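Gevine Skin Clinic

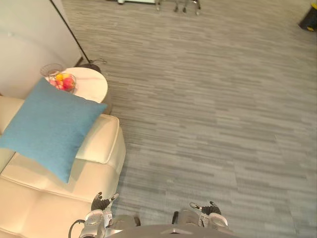
The Gevine Skin Clinic is an outpatient medical center for diseases of the skin, hair and nails in the town of Drerness. It serves the town itself and the farming villages of the Comen valley, where before its opening there was no permanent dermatology service. The clinic does not have beds for overnight stay. Patients who need hospital treatment are sent to the regional hospital in Zabala, 41 miles to the south.

History

The clinic began as a visiting service. A dermatologist from Zabala came to Drerness twice in a month and received patients in two rooms above the town pharmacy. The waiting list became long very quickly, mostly with older farm workers who had sun damage on the face, the ears and the backs of the hands. The town council then offered a former seed warehouse on Gevine Street, from which the clinic takes its name. The building was changed for medical use over one winter, and the first patients were received there in March.

In the beginning the clinic had three examination rooms and one small operating room. A second floor was later opened for light treatment and for the laboratory. The old loading door of the warehouse was kept and is now the main entrance, with a ramp for wheelchairs.

Services

General dermatology is the largest part of the work. The common reasons for a visit are eczema, psoriasis, acne, rosacea, warts and fungal infections of the nails. The clinic also performs full skin examinations for people with many moles or with a family history of melanoma. Suspicious spots are examined with a dermatoscope, a hand-held instrument with a strong lens and its own light, and a small sample of tissue may be taken under local anesthesia.

Basal cell and squamous cell cancers are removed at the clinic when their size and position allow it. For cancers on the eyelids, nose and lips, the patient is usually referred to Zabala for Mohs surgery. In this method the surgeon removes the tissue in thin layers and looks at each layer under the microscope before taking the next one, so that as much healthy skin as possible is saved. The follow-up visits and the removal of stitches are done again in Drerness.

Light treatment with narrowband ultraviolet B is given for psoriasis, vitiligo and some forms of long-lasting itching. A usual course has two or three sessions in a week during several months. Early morning sessions start at 6:30, and they are mainly used by people who work in the dairies of the valley.

Patch testing was added after the clinic received a growing number of patients with hand eczema from their work. The test substances are fixed on the upper back for two days. The skin is read when they are removed and once more some days later. The local series includes, in addition to the standard substances, several plant extracts and rubber chemicals which are met often in greenhouse work.

Village program

From April to September the clinic sends a nurse and a doctor to the villages of the upper Comen valley. The visits take place in schools, church halls and, in one village, in the fire station. In its first season the program examined 500 people. Of these, 146 were asked to come to Drerness for a second examination, and 91 had a biopsy. The program was at first planned for one summer only, but it was continued at the request of the village doctors, who still prepare the lists of patients.

The program does not examine children under 12, except when a parent or a village doctor asks for it. Cosmetic questions are also not treated during these visits.

Training

Young doctors in family medicine can spend a period of eight weeks at the clinic. They learn to describe skin changes correctly, to use the dermatoscope and to perform simple biopsies. The clinic does not have its own residency in dermatology. Residents from the hospital in Zabala come to Drerness for part of their third year, and they normally take part in the village program if their stay is in the summer.

A case meeting is held every month by video connection with the hospital. Difficult cases are presented with photographs and tissue slides, and the patient is sometimes present for the first part of the meeting.

Building and access

The clinic stands at the lower end of Gevine Street, near the bus station. Examination rooms and the operating room are on the ground floor. The upper floor can be reached by stairs or by an elevator, which was installed when the light treatment unit was opened. Parking in front of the building is limited to two hours, and patients who come for surgery are advised to use the parking lot behind the station.

Appointments are made by telephone or through the family doctor. A rapidly changing mole is accepted without referral, and the clinic tries to see such patients within one week.

See also

Comen valley
Regional hospital of Zabala
Outpatient care in rural areas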